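By July the planner at Drondia refused to cross the grate.

Vilja Lahtinen ran case 375 again with the costmap overlay on. The vehicle left its start pose, held 2 metres per second, reached the dark joint in the paving and stopped. The log gave one line, repeated: no valid trajectory. Heikki Sjöberg read it over her shoulder and went to get coffee.

She turned the overlay off and looked at the bare render of the Solemitz map.

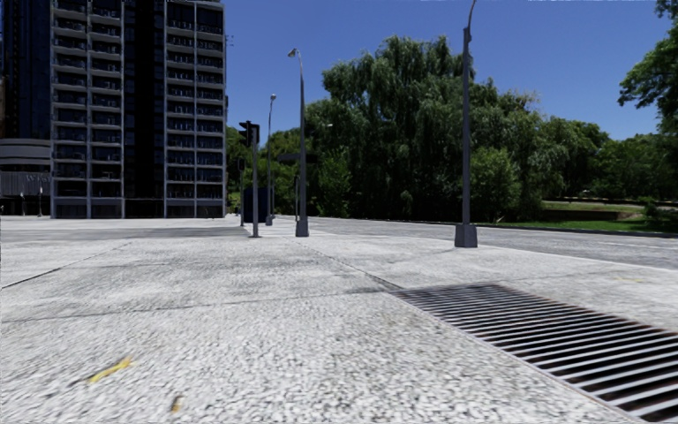 "Why does it stop for a hole that isn't there?"

"The depth estimator puts the gaps between the bars below ground level, and the costmap marks anything below ground level as lethal."

Heikki had written the costmap, so he did not argue. He proposed a minimum width for negative obstacles. Vilja proposed fixing the estimator. They did the first, as it was one parameter in the Vainio config and the estimator belonged to another team.

The regression suite had 2759 cases. It started at 11 and they ate lunch at their desks -- soup, mostly. Case 375 passed. Case 376 was the same street with a kerb ramp, and the vehicle drove down it sideways.

"Heading tolerance," Heikki said.

"That's Seltine's module."

"I know whose it is."

She opened a ticket, attached the log and set the priority to medium. Then she ran 375 once more, and watched it cross.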